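Home Interiors, Evening Course
Week 8: Warm colours and hard surfaces
Tutor: Silvana Damasceno

Welcome back! Last week we dealt with cool greys and what they do to a north-facing room. Tonight we get to my favourite part of the whole course, the warm end of the wheel, and I have brought far too many samples (please handle them, that's what they're for).

1. Undertone

Every neutral leans somewhere. Put a cream next to a true white and you'll see yellow, pink or even green come up in it straight away. Do this before you choose anything else. A cream with a pink undertone can look lovely with terracotta and rather sickly with mustard, so hold the two together in daylight and then again under your own bulbs.

2. Variation within one colour

Handmade tiles are rarely all the same shade, and plenty of factory ones copy the effect. I love this! A wall in a single flat orange can be hard work to live with, but let it drift between terracotta and peach and the eye settles. Mix tiles from several boxes as you lay them, or you'll end up with a dark patch in one corner.
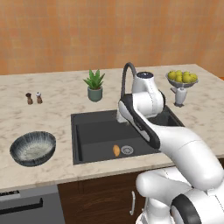 3. Weight

Dark things feel heavy. A charcoal sink in a pale worktop pulls the eye down and gives the warm colours something to lean against. Try to repeat the dark note once more in the room, perhaps in a tap or a lamp, and then stop.

4. Pattern and veining

Marble, real or printed, is a pattern, and it counts as one. Soft grey veining sits happily beside plain square tiles. Bold veining wants a quieter wall.

For next week

Read Dalva Godoy's chapter on undertones in the Sandside reader, pages 2 to 11. Bring two samples that you think clash, and be ready to argue for them. Ismael Andrade's group will show their hallway scheme first, so boards up by the door please. The spare colour fans are in the cupboard marked Brusance.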